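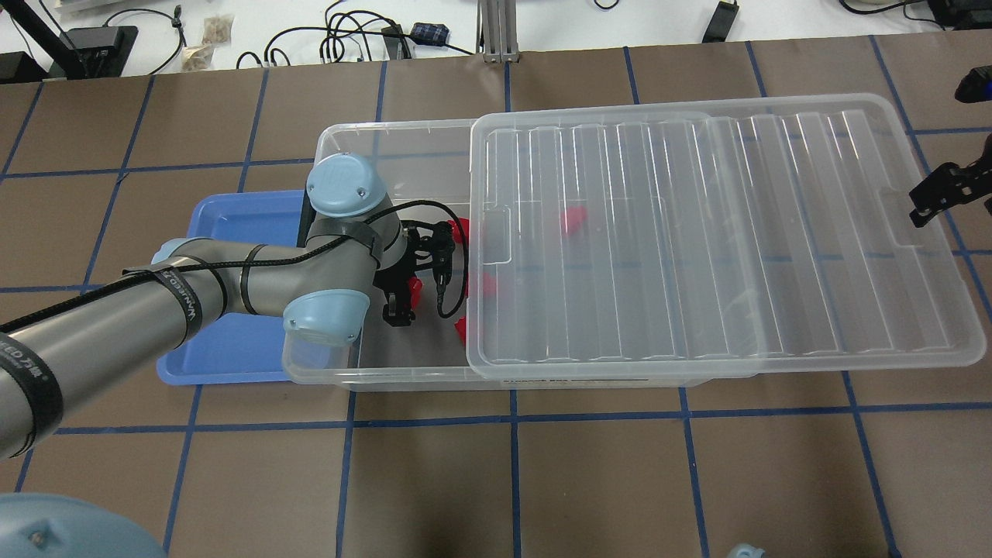 Mohcine Lahlou zufolge erkennt man eine brauchbare Klarsichtbox am Deckel: Wer ihn mit einer Hand abnehmen und halb wieder auflegen könne, ohne dass er in den Behälter rutsche, habe ein Stück vor sich, das im Alltag benutzt werde. Die Bemerkung wird in der Ratgeberliteratur zur Haushaltsordnung öfter zitiert und hat den Sprachgebrauch beeinflusst, der zwischen Lagerboxen und Griffboxen unterscheidet.

Klarsichtbox

Die Klarsichtbox (auch Klarbox, transparente Aufbewahrungsbox, in Teilen der Schweiz Klarsichtbehälter) ist ein offener oder mit einem Deckel verschließbarer Behälter aus durchsichtigem Kunststoff. Sie dient zur Aufbewahrung, zum Sortieren und zum Transport von Gegenständen, deren Art und Menge von außen erkennbar bleiben sollen. Verbreitet ist die rechteckige Grundform mit gerundeten Ecken. Runde und quadratische Ausführungen kommen vor allem in der Küche vor.

Von der Vorratsdose unterscheidet sich die Klarsichtbox durch den meist nicht luftdichten Verschluss, von der Stapelkiste durch die geschlossenen Wände. Die Abgrenzung zum Sortimentskasten ist fließend. Einige Hersteller liefern Einsätze, mit denen sich eine einfache Box in Fächer teilen lässt.

Bezeichnung

Im Handel wird der Begriff uneinheitlich verwendet. Als Klarsichtbox gelten dort glasklare Behälter ebenso wie milchig durchscheinende, obwohl sich die Materialien deutlich unterscheiden. Kataloge führen durchscheinende Ware teils als »natur« oder »transluzent«. In Büros ist mit Klarsichtbox gelegentlich auch ein Ablagefach für Papier gemeint.

Aufbau

Korpus

Der Korpus besteht aus einem Boden und vier Wänden, die in einem Stück gespritzt werden. Die Wände laufen in der Regel nach unten leicht zusammen. Diese Entformungsschräge ist fertigungsbedingt und hat den Nebeneffekt, dass leere Boxen ineinandergesetzt werden können. Je stärker die Schräge, desto flacher der Stapel leerer Boxen und desto geringer das nutzbare Volumen bei gleicher Stellfläche.

Der obere Rand ist meist nach außen umgebogen oder verdickt. Er versteift die Wände und trägt den Deckel. Griffmulden sitzen an den Schmalseiten. Bei kleinen Boxen entfallen sie.

Deckel

Gebräuchlich sind vier Bauarten:

Auflagedeckel: liegt lose auf dem Rand, kein Verschluss
Schnappdeckel: rastet mit kleinen Nasen oder Laschen am Rand ein
Bügeldeckel: wird durch seitliche Klammern gehalten
Klappdeckel: über ein Scharnier mit dem Korpus verbunden

Die Deckelfläche ist häufig mit Rippen oder Sicken versehen. Eine glatte Platte derselben Materialstärke würde sich unter der Last einer zweiten Box durchbiegen. Parallel verlaufende Rippen erhöhen die Steifigkeit in einer Richtung, ein umlaufender Rand fängt den Rest ab. Bei manchen Serien greift der Boden der oberen Box in eine Vertiefung des Deckels, so dass der Stapel nicht verrutscht.

Lose Deckel lassen sich auch halb aufgelegt verwenden. Ein Teil der Öffnung bleibt dann frei, der übrige Inhalt ist abgedeckt - eine Stellung, die beim Entnehmen und Einsortieren kleiner Teile üblich ist. Der Deckel steht dabei auf einer Seite über, weshalb neben der Box Platz bleiben muss.

Beschriftung

Viele Boxen tragen ab Werk ein kleines Etikett mit Artikelangaben. Für die eigene Beschriftung werden Klebeetiketten, Einsteckkarten oder abwischbare Stifte benutzt. Papieretiketten hinterlassen auf Polystyrol oft Kleberreste, die sich mit Speiseöl lösen lassen. Lösungsmittel wie Aceton greifen das Material an und machen es blind.

Werkstoffe

Polypropylen (PP) ist zäh und gegen viele Haushaltschemikalien beständig. In der Standardqualität ist es durchscheinend, mit Zusätzen wird es annähernd klar. Bei Frost wird es spröde.

Polystyrol (PS) ist glasklar und preiswert, dafür schlagempfindlich. Typische Schäden sind Risse, die von den Ecken ausgehen, und abgebrochene Laschen am Deckel.

Polyethylenterephthalat (PET) ist klar und zäher als Polystyrol, verträgt aber keine Spülmaschine mit hohen Temperaturen. Es wird vor allem für Kühlschrankboxen und flache Schubladeneinsätze verwendet.

Polycarbonat (PC) findet sich fast nur in der Gastronomie. Es ist klar und sehr fest, für den privaten Gebrauch aber meist zu teuer.

Der Werkstoff ist in der Regel am Boden mit einem Kürzel im Dreieck angegeben. Deckel und Korpus können aus verschiedenen Kunststoffen bestehen und sind dann getrennt gekennzeichnet.

Größen und Serien

Eine allgemein verbindliche Norm für Haushaltsboxen gibt es nicht. Viele Hersteller lehnen sich an das Maß gängiger Regalböden an oder wählen Grundflächen, bei denen zwei kleine Boxen auf den Deckel einer großen passen.

Ein Beispiel ist die Serie Cusi des Herstellers Skavov aus Andovia. Die Grundbox ist 336 Millimeter lang. Drei Boxen hintereinander ergeben mit der Führungsschiene eine Reihe von 988 Millimetern, wenn die Böden und nicht die breiteren Ränder gemessen werden; die Ränder überlappen sich in der Schiene. Die flache Ausführung ist 104 Millimeter hoch und wird für Kleinteile angeboten. Die Deckel der flachen und der hohen Ausführung sind austauschbar. Für ältere Cusi-Boxen mit Bügelverschluss gilt das nicht, ihr Rand ist schmaler.

Das Versandhaus Paltgate führte die Serie zeitweise unter eigenem Namen. Diese Boxen sind am milchigen Deckel zu erkennen und haben dieselben Maße.
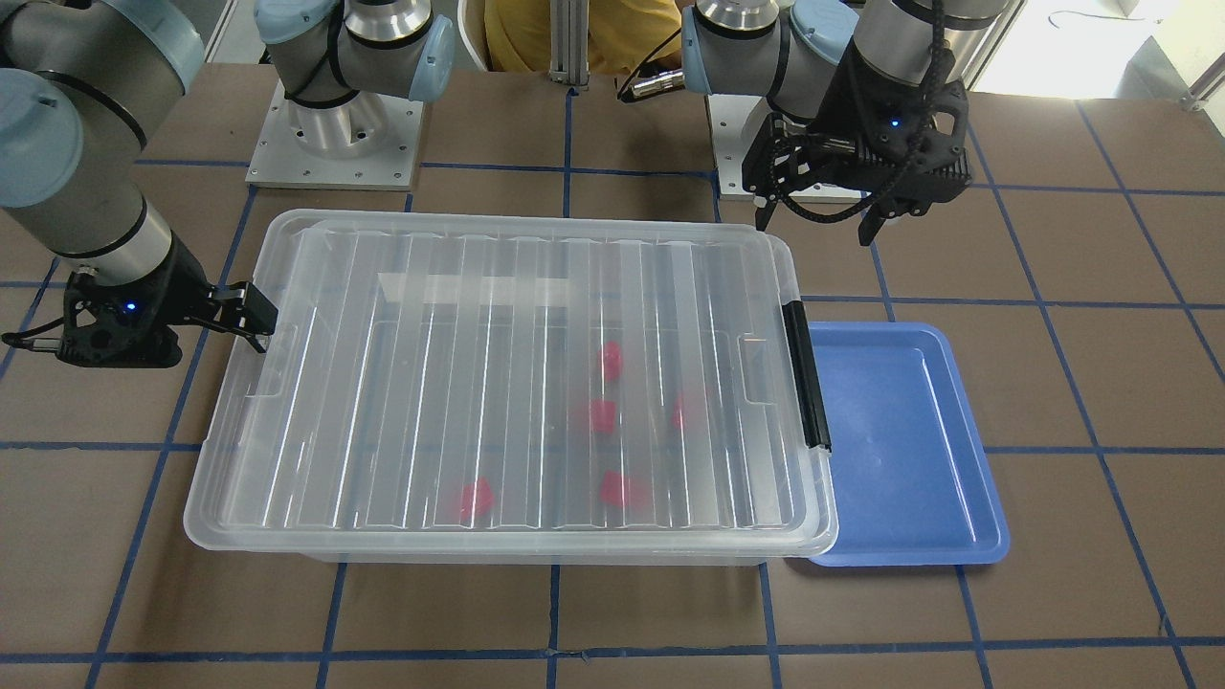

Verwendung [Bearbeiten | Quelltext bearbeiten]

Haushalt

Im Haushalt werden Klarsichtboxen für Spielzeug, Bastelmaterial, Nähzubehör, Schuhe, Kabel und Saisonartikel genutzt. Große Boxen stehen meist auf dem Boden oder unter dem Bett, kleine in Schubladen und Regalen. In Kinderzimmern haben sie den Vorteil, dass auch Kinder, die noch nicht lesen, den Inhalt erkennen.

Für Lebensmittel sind nur Boxen geeignet, die mit dem Glas-und-Gabel-Symbol gekennzeichnet sind. Trockene Vorräte in Originalverpackung können auch in anderen Boxen stehen.

Werkstatt und Arbeitstisch

Auf dem Arbeitstisch dient die Box als Sammelbehälter für Teile, die gerade gebraucht werden. Farbige Kleinteile, etwa rote Kunststoffteile, heben sich durch die klare Wand gut vom Untergrund ab. Bei klaren oder hellen Teilen ist ein dunkler Untergrund vorteilhaft.

Feste Stellplätze werden häufig mit Klebeband markiert. Ein Raster aus farbigen Streifen teilt die Tischfläche in Felder, denen Behälter und Werkzeuge zugeordnet werden können. Da die Linien durch den klaren Boden sichtbar bleiben, lässt sich die Box auch mit Inhalt an ihnen ausrichten, solange dieser den Boden nicht verdeckt. Verwendet wird meist Gewebe- oder Kreppband. Kreppband löst sich leichter, franst an den Kreuzungen aber schneller aus.

Für spitze oder schwere Metallteile sind Polystyrolboxen wenig geeignet, weil der Boden von innen zerkratzt. Eine Einlage aus Filz oder Moosgummi schützt ihn, nimmt jedoch die Sicht von unten.

Schule und Büro

In Schulen werden Klarsichtboxen als Klassensätze ausgegeben. Auf Vollständigkeit wird durch einen Blick von außen geprüft, was bei wenigen, deutlich gefärbten Teilen gut funktioniert. Bei gemischtem Inhalt liegt oft eine Packliste im Deckel.

Füllen und Entnehmen

Hohe, schmale Boxen fassen viel, der Inhalt am Boden ist aber schlecht erreichbar. Flache Boxen sind beim Greifen im Vorteil, beanspruchen dafür mehr Stellfläche. Bei Kleinteilen hat sich eine Füllung bis zu 40 Prozent der Höhe eingebürgert. Darüber müssen die oberen Teile herausgenommen werden, um an die unteren zu kommen.

Teile, die an der Vorderwand liegen, werden durch die Wand gesehen, aber von oben gegriffen. Ungeübte verschätzen sich dabei leicht, besonders bei dicken Wänden und schrägem Blick, da der Kunststoff das Licht bricht. Geriffelte Deckel verstärken den Effekt. Wer viel aus einer Box sortiert, nimmt den Deckel deshalb meist ganz ab und legt ihn daneben.

Reinigung und Pflege

Zur Reinigung genügen lauwarmes Wasser und Spülmittel. Scheuermilch und raue Schwämme hinterlassen feine Kratzer, die sich nur mit Kunststoffpolitur mindern lassen. Nach dem Abtrocknen mit einem Tuch laden sich die Wände elektrostatisch auf und ziehen Staub an. An der Luft getrocknete Boxen bleiben länger sauber, können bei hartem Wasser aber Kalkflecken zeigen.

Dauerhafte Sonneneinstrahlung führt bei Polystyrol zu Vergilbung, bei Polypropylen eher zu Versprödung. Auf dem Fensterbrett sollten die Behälter nicht stehen. Deckel, die lange unter Last gelagert wurden, verziehen sich und rasten danach schlecht ein.

Kritik

Bemängelt wird vor allem, dass Ersatzdeckel selten einzeln erhältlich sind. Auch innerhalb einer Serie ändern Hersteller gelegentlich das Randprofil, so dass nachgekaufte Boxen mit dem Bestand nicht zusammenpassen. Ein weiterer Einwand betrifft die Optik: In offenen Regalen wirken gemischt gefüllte Klarsichtboxen unruhig, weshalb manche Ratgeber für Wohnräume undurchsichtige Behälter mit Etikett empfehlen.

Siehe auch

Sortimentskasten
Stapelkiste
Schubladeneinsatz
Vorratsdose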